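Stullura two-finger gripper, hand-held

Can a machine tidy your kitchen table yet? Nearly – and the odd little jobs are the fun part! Stullura opens wide, closes on soft ribbed pads and weighs 472 g, so you can spend a whole Wednesday showing it how sorting is done (Mei-kuen Kao on our bench got through 64 pick-ups before lunch). Walnuts are going well. Cables still slip, and folding a shirt is a long way off, but we love watching it get closer.

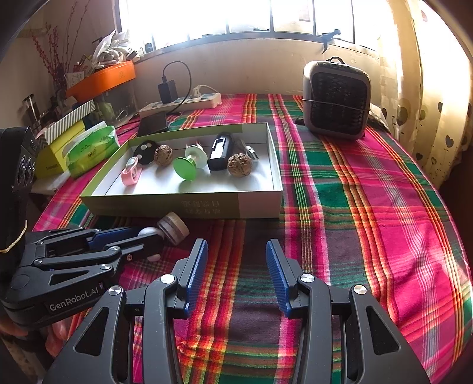
Tray sorting on a striped cloth, with walnuts and a white cable among the bits.

Pads are good for 2,000 grips. Spare pairs: 18 in stock.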